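Posted January 2019

My brother-in-law has bought a robot vacuum and now believes the future has arrived. It cost him 649 pounds. It lives under the sideboard, and before it can go to work somebody has to pick up the shoes, lift the rug with the tassels and put the chairs on the table. By the time you have done all that you could have swept the floor yourself and sat down with a cup of tea.

I have been grumpy about this subject since September, when I went to the home technology day at Hurkenham. There was a long talk about how we would all be free of housework soon. The speaker had a slide of a kitchen with no people in it, and the worktop was bare. I have never seen a bare worktop in my life. Mine has the post on it, a colander, two chargers and a jar I can't get the lid off.

The stand I did like was Fondcombe's, as they at least brought something that moved. They had an arm folding tea towels. It took 4 minutes over each one and a young man had to flatten them out first — he was very good at it, and I would have hired him. I asked if it could do a fitted sheet and he laughed. I can't do a fitted sheet either, to be fair to the arm.

Then there is the shop-floor side, where I know a bit more. I packed boxes at Brodwood for nine years. We had a machine that taped the cartons shut, 300 an hour when it was happy, and it was a fine machine. But it did one thing. If a carton came down the line with a flap sticking up, it taped the flap sticking up and carried on, pleased with itself. A person sorted it out afterwards, and that person was usually me. People say the new ones learn. Maybe so. Most of the learning seems to be done by people with grippers in their hands, doing the job themselves so that the machine can have a go at it later.

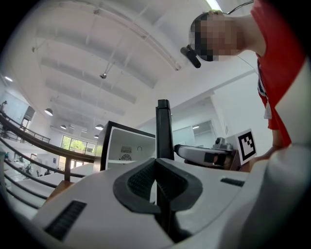 Would I pay for a machine that did the washing up and put it away? I would, up to 500 pounds, provided it could cope with a wet glass and a drawer that sticks, and I haven't seen one yet that can manage either.

A reader wrote in after my last grumble to say I should look at what Choi are doing with laundry. I did look. The video is very smooth and all the socks in it are the same colour. Send it round here on a wet week with the school jumpers and the football kit and I'll put the kettle on and watch.

In the meantime the dishwasher needs emptying, so I'm off to do that.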